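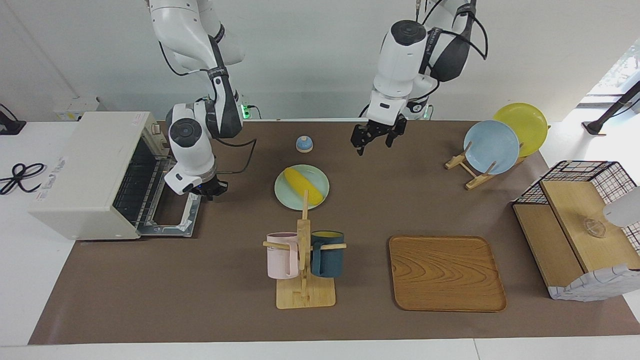 Quick one, back at it at 4. Toaster oven day again.

Two arms, me on the leader handles, Gisela Hellwig on the keyboard hitting save or toss. 19 demos kept before lunch, which is a good morning by Plaltstead standards. Corn goes off the plate, onto the rack, door shut. Sounds like nothing. Try it with no feeling in your fingers.

Things I keep relearning:

Go slower near the oven door. I bump it, the policy learns to bump it.

Mugs are the worst. Getting a handle back on a peg takes me 2 tries most times and then the whole demo is junk. Gisela wants the retries kept in, she says the robot shuold see a recovery. We argued. She's probaly right.

Same start pose every time. EVERY time.

Target is 4000 by the end of March, for the Clerville build. No idea. Wrists are sore already. Bell task next, one tap and done, thank god.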